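Cable tidying

Cable tidying, also called cable dressing or, in shop catalogues, cable management, is the practice of gathering, fixing and routing loose wires in a room, on a desk or along a piece of equipment. It is usually done with ties, clips, sleeves or adhesive tape. Supporters say that it prevents trips, saves cleaning time and lengthens the life of the cable. Only the first of these claims has much behind it.

Methods

The most common fastener is the plastic cable tie, a toothed strap pulled through a small locking head. It is cheap and quick, and in its ordinary form it can't be undone without cutting. Hook-and-loop straps cost more and can be opened again, though they collect fluff. Fabric and spiral sleeves hide a bundle from view, which is often their whole purpose. Boxes for extension leads are sold on the same grounds, and users complain that they trap heat and make the switch hard to reach.

Sellers tend to present these products as a system. The Zulitell range, for instance, was advertised as a "complete calm-desk solution" and consisted of straps, a tray and 40 numbered labels. The maker, Jovus, gave no explanation of how the labels were to be used once a plug had been moved to another socket. 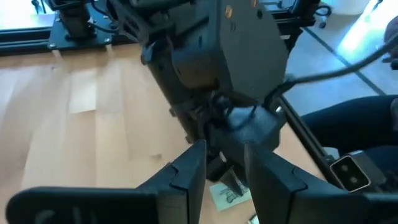
Ties work best on cables that stay where they are put. A bundle pulled tight along a table leg may last for years, but the same treatment at a hinge or a joint puts the bending into one short length. The usual advice is to fix the wires near the moving part and leave some slack on either side of it. Thin black wires and cable ties can be wrapped around the joint area of an arm, as they are by the lighter grey wrist housing, while another black cable leaves the side in an open curve. Whether a curve of that kind is generous enough is hard to judge by eye, and the handbooks are vague on the matter. Most say "allow sufficient slack" and move on to the next heading.

Claimed benefits

The claim that tidy cables last longer is repeated in nearly every guide and seldom given a source. Siiri Riihimäki, in a short survey of 20 workshops at Wadham, found that replaced cables had mostly failed at the plug, tied or not. Her sample was small and she said so. Burgi Hämmerli's handbook for the fitting firm Ruchti takes the opposite view, but its evidence is a set of letters from customers who had bought the firm's clips.

Time saved in cleaning is equally doubtful. A floor free of leads is easier to sweep, yet the hours spent bundling are left out of the sum, as is the work of cutting everything apart when one lead has to be replaced.

Criticism

Over-tightening is the fault most often described. A strap drawn hard enough to dent the outer cover may damage what lies under it, and a cut end left long can scratch the hands. Flush cutters leave a cleaner end than scissors.

See also: Extension lead; Hook-and-loop fastener; Strain relief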